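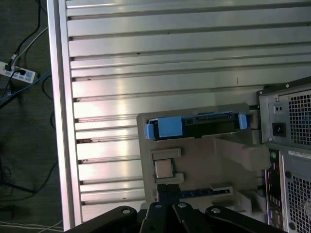 Figure 2. Grooved aluminium panel, with a power strip on the carpet beside it.

4.2 Coming back, and who is in charge when you do

The diaries open with arrivals. We asked for this (see the prompt sheet, Appendix B) so no surprise there, but the prompt only said "write about getting in". It did not say write about the government. Most did anyway, often before the bags were unpacked.

Reminder of the material. Sixteen diarists, all born in Slanina, all living abroad for work or study, each keeping a diary through one visit home and then for eight weeks after going back. Entries of up to 300 words, any language, any form. Some sent lists. One sent what was basically a long letter to her brother and we kept it. Coding was done by two of us separately and then compared, section 3.4.

What we call attachment talk in this section is any passage where the writer says something warm about the place as a whole: the town, the country, "here". Blame talk is any passage where a person or body holding office gets criticised. Earlier we had assumed these would sit in different entries, a good-mood diary and a bad-mood diary. They don't. They turn up in the same entry, often the same sentence, joined by "but" or by nothing at all.

From a first-night entry:

"Smell of the river from the bus. Nearly cried. Mayor's face on every lamp post, nearly got back on the bus."

And a second writer, older, away much longer:

"They have sold the baths and the man who sold them will be re-elected, my cousins will vote for him. I slept better than I have in a year."

We tried coding the second one as ambivalence and dropped it. Ambivalence implies the writer is pulled two ways about one thing. She isn't. She is quite settled about the baths and quite settled about the sleeping. The older literature on homecoming tends to treat complaint as a sign that attachment is wearing thin, the returning person has changed, sees the faults, drifts off. In our material complaint looks more like a way of claiming you are still from there. You have to know which deputy owns which car park to be rude about it properly. Several diarists are visibly pleased with themselves for keeping up.

Compare the way the same people write about where they live now. Their adopted places get very little blame. Rents, weather, the trams. Officials are hardly mentioned by name. One diarist, settled in Grorirstead, admits she could not say who runs the council and adds "it is not my business to be angry at them". Being angry is something you are entitled to at home. We come back to entitlement in 5.1.

4.2.1 Leaders bad, people good

A formula runs through the entries and it needs its own heading. The leaders are fools, the people are good. Near enough every diarist writes some version of it. Usually early, sometimes as a sort of throat-clearing before the proper entry begins.

It is a comfortable formula and we were suspicious of it. For one thing the people doing the voting dissapear. Somebody elected the mayor. In the entry with the baths the cousins are named as his voters, and the cousins are also, three lines on, the ones who met her at the station with soup in a flask. She doesn't try to square this. Other diarists keep the two apart by making "the people" very general and relatives very specific: the people are wise, uncle is an idiot.

Who counts as the people also shifts. Slanina has a Hungarian-speaking quarter and a smaller number of Roma streets beyond the rail yard, and we looked for whether "the people here" stretched that far. Sometimes it is said outright that it does:

"When I say I missed everyone I mean everyone, both sides of the tracks, I don't stop to sort them."

That is a generous line, and the diarist plainly means it. But she doesn't cross the tracks during the visit, or doesn't write about it if she did. We can't tell from a diary. General warmth is easy to write on the first evening. Where particular neighbours from the other streets appear with names and things to say, it is nearly always in entries by people who went to school with them. The feeling may be general but the evidence for it comes from a classroom long ago. More on schools in 4.4, where the split intake after the merger matters a lot.

A note on television. Not in our prompts at all and yet it is everywhere. The evening news is on in the kitchen, the parents talk back to it, the diarist writes down what the parents said. For many of them this seems to be the moment of being properly home, more than the door or the bed. The news gets praised by some for being serious ("they let a person finish talking") and loathed by others. Either way it is where political talk in the household starts. Diarists whose parents had no set wrote noticeably less about national figures and more about the street. Small material, would not lean on it.

4.2.2 The family table

Big meals carry most of the rest. Name days, a christening, one retirement party that seems to have gone on all night. Diarists describe the patriotic songs and the jokes against the patriotic songs as happening at the same table, from the same mouths. A typical run: anthem of the football club, then a rude verse about the ministry, then something old and slow that makes the aunts cry, then the rude verse again because a child asked for it.

Our first reading was generational, aunts sincere, cousins mocking. Doesn't hold. The rude verses are often the aunts' own. Younger diarists are if anything the more solemn ones, and two-thirds through the visit they tend to get told off for it. "You've gone foreign," one is told, after speaking up for the flag. Meaning too earnest. Cynicism as local dress, and the visitor has turned up without it.

Rozália Ondrejka, who did the fieldwork interviews, raised a point in her notes that changed how we read these entries. Hosts perform as well. The family knows the visitor will go away again and tell people what home is like. So the table may be a bit louder and a bit more scornful than on an ordinary night. Her note, dated 2023-01-02, describes a household where the joking stopped completely once the visitor went up to bed, and the talk turned to heating bills. We have only the one case of this and it comes from an interview, so it isn't in the coding. Still, worth holding on to.

4.2.3 After going back

The eight weeks of later entries are thinner. Shorter, gaps, some clearly written in one go on a Sunday-type evening to catch up (same pen, same mood). Blame talk goes first. By April the officials have mostly gone from the pages, even during the row over the Harkik bypass, which was being reported heavily at home and which we expected to see. Attachment talk stays but it gets vaguer: light, bread, a voice on the phone.

This is the opposite order from what we predicted in section 2. We had thought the irritation would outlast the fondness. A plain reading would be that irritation needs feeding. You need the lamp posts and the kitchen telly. Fondness runs on less.

Two limits. The diarists volunteered, and people with no feeling for a place don't volunteer to write about it. And all of them could afford the fare. A former neighbour of one diarist, now at Wikton and not been back since leaving, declined to take part on the grounds that she would "have nothing nice to put and nothing nasty either". We don't have a category for that. Probaly should have.

The next section takes the entries about buildings, where blame and attachment are harder to pull apart, the baths especially.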